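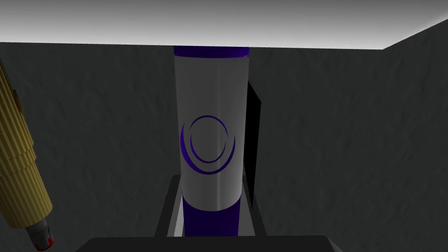 Greifaufgabe mit Zylinder im Halter, Ansicht aus der Simulation.

Ich hatte mir für das Gespräch eine Liste mit Fragen geschrieben und nach der zweiten weggelegt. Meine Gesprächspartnerin leitet bei Fivham die Abnahme von Roboterzellen und wollte ohne Namen bleiben, das ist bei ihr im Haus so üblich. Reden wollte sie trotzdem, und zwar viel!

Angefangen haben wir mit der Simulation. Bei Fivham kommt keine neue Greifaufgabe an die echte Anlage, bevor sie nicht am Rechner gelaufen ist, und zwar 700 Mal. Ich habe gefragt, wie man auf so eine Zahl kommt. Sie hat gelacht. „Die stand schon in der Vorschrift, als ich angefangen habe. Wir haben mal mit weniger probiert und uns dann lange gestritten, wo die Grenze liegen soll. Jetzt streiten wir über anderes."

Über die Ränder zum Beispiel. Ein Zylinder, der hochkant in einem Halter steht, klingt ja erst mal nach der einfachsten Sache der Welt (fand ich jedenfalls). „Ja, wenn er gerade steht! Und wenn der Halter da ist, wo er laut Zeichnung sein soll. Bei uns muss jeder Durchlauf mit einem verschobenen Halter anfangen, ein bisschen nach links, ein bisschen gekippt. Wer immer dieselbe Startlage nimmt, prüft eigentlich nur seine eigene Zeichnung."

Was mir neu war: Der Halter gehört bei ihr zum Prüfgegenstand, genauso wie der Arm. In der Hausregel steht, dass der Abstand zwischen Greifer und Halterrand nie unter 5 Millimeter fallen darf, auch beim Zurückfahren. „Gerade beim Zurückfahren. Beim Hinfahren schauen alle zu, da ist jeder aufmerksam. Und dann hat man das Teil, freut sich, und die Bahn nach draußen hat sich kein Mensch angesehen."

Wir sind dann bei den Oberflächen gelandet, und da wurde es richtig schön kleinteilig. Sie will in jedem Modell Muster auf den Teilen haben, Streifen, ein Logo, irgendwas mit Kontrast, und danach dieselbe Aufgabe noch einmal mit einem völlig glatten Teil. Die Software von Wument, mit der sie im Moment arbeiten, kann das mit einem Schalter umstellen. Früher, mit dem Vorgänger, hat jemand die Teile von Hand umgefärbt. „Das war eine Strafarbeit, das können Sie ruhig schreiben."

Und die Wände? Die Wände auch. Eine gemusterte Wand hinter dem Teil lenkt manche Erkennung ab, eine helle Decke ebenso. In der Vorschrift stehen deshalb zwei Hintergründe als Minimum, sie selbst nimmt lieber mehr.

Seit Juni gilt außerdem die Regel, dass Programmieren und Freigeben nicht in einer Hand liegen dürfen. Im Werk Colport fanden sie das zuerst furchtbar, da sitzen nur wenige Leute in der Schicht. Inzwischen gibt Colport die Aufgaben von Carré frei und umgekehrt, per Videokonferenz, mit einem Protokoll von höchstens 2 Seiten. „Längere Protokolle hatten wir, die wurden unterschrieben und nicht gelesen."

Ob man denn nach so viel Simulation an der echten Zelle gleich Vollgas geben darf, wollte ich noch wissen. Nein, auf keinen Fall! Die ersten Fahrten laufen bei 10 Prozent der Geschwindigkeit, mit einer Person am Zustimmtaster und dem Schutzzaun zu. Erst wenn das Protokoll dieser Fahrten abgezeichnet ist, wird hochgestellt, und zwar in Stufen. Abkürzen geht nicht, auch nicht, wenn der Kunde schon mit Kaffee danebensteht.

Zum Schluss habe ich gefragt, welche Regel sie sofort streichen würde. Sie musste ziemlich lange überlegen. „Die Namensregel für Dateien. Die versteht keiner, ich auch nicht, und ich habe sie geschrieben."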